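Forum Hardware Buying & Budget Classifieds Log in

Search this forum... Advanced Go

Topic: Budget for second two-arm station, hands or grippers?

facundo_l
We must send our equipment plan for next year before December. The task is folding laundry on a table. I have two offers, one from Clustari with simple grippers and one from Zuver with multi-fingered hands. The hands take almost half of the money. Is it worth it for cloth?

vale_aravena
For towels and shirts I would say no. We had hands from Zuver and the spare fingertips cost us 800 euros in the first year. A flat gripper is cheaper and you can repair it yourself.

OgnjenB
I do not agree with Valentina. Cloth is exactly where fingers help, when you must find one corner and keep it. But please budget for the things around the robot also. In our plan we forgot the table covering, the cable channels and a second monitor — small things, but together they came to 1323 euros.

facundo_l
Thank you both. Our present station works with hands, so you can see what the new one must match:

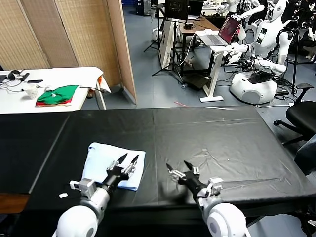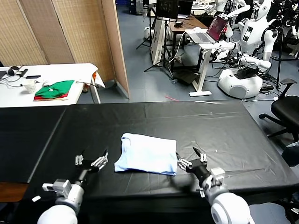 My boss would like the second station to be identical, so that the same programs run on both. I understand him, but then we can't pay for the service contract. Has somebody bought hands without the contract?

fermin_q
We did, from Daza. One wrist went back to the factory and we waited two months for it. If you skip the contract, buy one complete spare hand. Left or right, ask first which one they have in stock.

vale_aravena
A spare hand costs more than the contract, Fermín. I have both prices in front of me.

fermin_q
With Zuver maybe. With Daza it was cheaper. Ask for both prices in writing.

Comments (2)

v.dominguez: Nekton rents hands by the month, you could test before you decide.

OgnjenB: Good idea, but read who pays for the transport.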